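### 3.2 The snack counter task

By May we had dropped the idea of sorting plastic blocks. Everyone in the Hevness club had done blocks at least once, and I was as bored with them as the students were (probably more, I'd been coaching it longest). So we picked a snack counter. The club already ran a real one at Dutgate open days, which meant the students knew the job cold: somebody wants a sandwich, you pick it up, you put it in a basket, you don't squash it. Squashing is where all the fun lives, as far as I'm concerned.

The table layout came out of one very loud afternoon meeting. We wanted things that are awkward in different ways, so we mixed glass bottles, foil containers, little jars, candy bars and soft stuff that gives when you grab it. Then the students argued over where everything should go, and I mostly let them. Two arms share the one table. The team called them Bastos and Terberg, and I'll do the same for the rest of the paper, since I never once heard a student say "left arm" or "right arm" without somebody asking whose left. Bastos does the sandwich runs and Terberg covers the side with the wrapped snacks and foil containers.

Each team got 60 sandwich trials to tune their grasp and then a scored set of 100. A trial starts with the sandwich on the beige tray and ends when it's resting in the round wicker basket next to it, or when the student at the keyboard calls a stop. We counted a pick as clean if the bread kept its shape and the filling stayed put. Figure 3 gives the layout at the point where the gripper comes down on the tray.
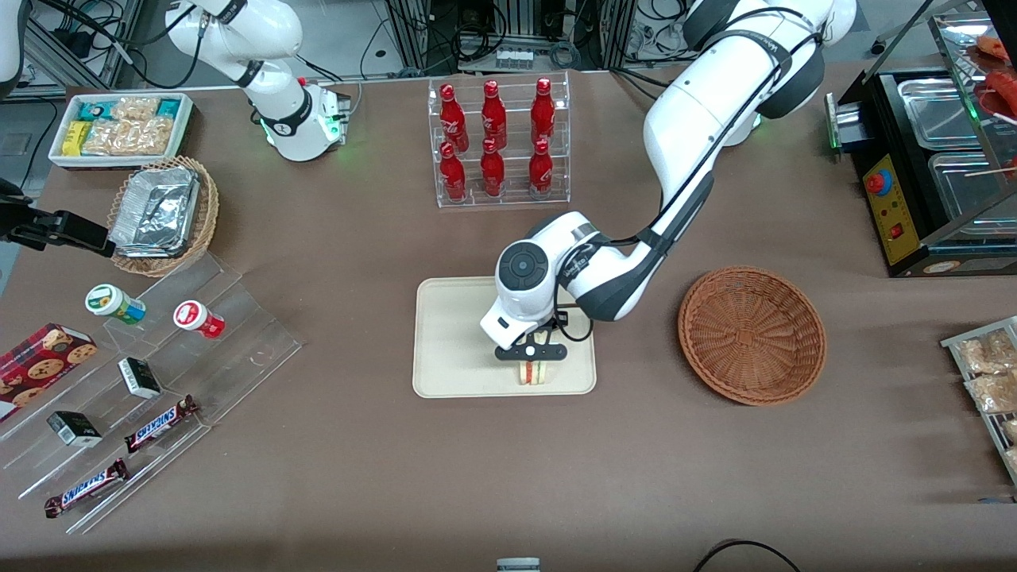 **Figure 3.** Sandwich task, gripper lowered over the tray. The target basket is to the right of the tray.

I'll say up front that the first scored set was rough. The first team got 53 clean picks out of 100, and they were pretty down about it until we sat and went through the misses together. Nearly all of them came from one habit: they were closing the gripper at the same height every time, no matter how the sandwich was lying. A triangle isn't a kind shape for that! Come in over the thick side and the fingers have plenty to hold. Come in near a point and there's hardly anything between them, so the bread slides or folds.

Their fix was simple and I like it a lot. Before each pick they had the arm stop above the tray, check which way the long side was facing, and turn the wrist to match (this added a short pause, which the other team teased them about for weeks). They also slowed the last bit of the closing motion. I had suggested a softer finger pad, and they tried it, and it made no difference we could measure, so it went back in the drawer.

The bottles gave us a different sort of trouble. They stand on a clear two-level rack, three up top and three in front, and anything see-through was a headache for the vision code. The students ended up typing in the rack height by hand. It's a cheat, and we say so in Section 5, but it let them get on with the part they cared about, which was reaching over the front row without knocking into it.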